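Enough with the gray

Painted the hallway again on Saturday. Green this time. Proper green, like a billiard table. My sister-in-law came by, stood in the doorway with her coat still on and said, well, it's brave. It's a hallway. When did it get brave to paint a hallway.

So this has been building for a while and I'm going to get it out in one go before dinner.

Everything in Nolbridge is gray. I drove down Mrema Street the other evening behind a gray car, next to a gray car, past the houses they finished last fall, which are gray with darker gray around the windows and a black front door. The old houses across the road used to be a mess. Pink one, a mustard one, one that was the blue of a swimming pool with a red porch, awful, I loved it. Two owners since then and now it's the color of a wet sidewalk. The porch too. They did the porch too!

I know the argument. Resale. Everybody says resale. You paint it gray so the next person can picture themselves in it, and the next person buys it, and they keep it gray for the person after them, and so on down the line forever, all of us living in a house that's been got ready for somebody else. I've had people tell me this who have no plans to move. They're going to be carried out of that house. They've got grandkids' heights on the door frame – on the inside of the closet, mind you, so it doesn't show.

Went to Geltberg for a sofa in September. Huge place, three floors. I asked for yellow. The kid was very nice about it and walked me to something called Oat. I said that's not yellow. He said it had warm undertones. Then there was Pebble, then Fog, then one called Driftwood that I would have sworn in court was Pebble again. He did find a mustard one in the end, in the online catalog, special order, 79 dollars extra for the fabric and no returns on it. No returns! The gray ones you can send back for a month. So the shop punishes you for having an opinion and then tells you people only want gray.

That's the part that gets me. The "people only want" part. I put this to Mutua Mugo, who has run the paint counter at the hardware store for as long as I've been going in there and who mixed me the green. He says he sells what's on the cards by the register and the cards come from head office, and head office prints whatever sold last year. There are almost 100 cards in that rack and I would call maybe a dozen of them a color. He'll mix anything you like, you just have to know to ask and most folks don't like to ask with a line behind them. His own kitchen is orange, by the way. He showed me on his phone, very proud, and he should be.

And phones, while I'm at it. The house listings on Clikeck are all shot the same way, all that pale light, and if you scroll fast it's one long room. Same rug. Same gray throw folded over the same arm of the same chair. I was looking for a place for my mother and after an hour I honestly couldn't tell you which one had the stairs.

Somebody's going to say calm. Gray is calm, the world is loud, people want to come home to something quiet. Fine. I get it, I've got a loud job and a loud dog. But I've sat in the new waiting room at the dentist, gray chairs gray carpet gray picture of a gray beach, and I was not calm. I felt like I'd been put in a drawer. The old one had a horrible orange carpet and a fish tank and I used to get there early.

My grandmother had 4 rooms and 4 colors, one each, and none of them went with the next. Kitchen was a yellow you could feel on your teeth. The bathroom was purple, floor to ceiling, she'd got the paint cheap and saw no reason to stop. I can still tell you where I was standing in that house for every single thing anybody ever said to me. Ask me what was said in my own living room from when it was Soft Stone or whatever the can said. Couldn't tell you.

I'm not saying paint the ceiling red. Well, I might be. I'm saying pick one thing. A door. Chairs, even, chairs are easy, you can do a chair in an afternoon on newspaper in the driveway, and if you hate it its a chair. The worst that can happen is you see it every day and it annoys you, and that's still more than the gray was ever going to do for you.

And please stop apologizing for it when people come over. I did it myself with the green, I heard it come out of my mouth, "oh we're just trying it". We're not trying it. There are two coats on there and I'm definately buying a third.
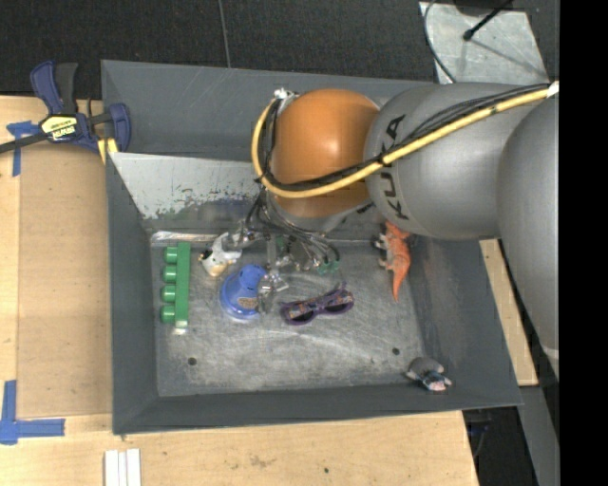
Gray needs company, is all I'm asking for. I don't even hate it on its own terms, it's a decent background, it lets other things show up. Look at that big gray KUKA arm with the glossy orange cover on the joint and the thick yellow cable looped over it, and tell me your eye goes to the gray. Mine goes orange, then yellow, then orange again. Now that's a combination I'd put in a kitchen tomorrow. Orange cupboards, yellow trim, keep the gray for the floor if you must. Mutua says bring in a sample and he'll match it while I wait.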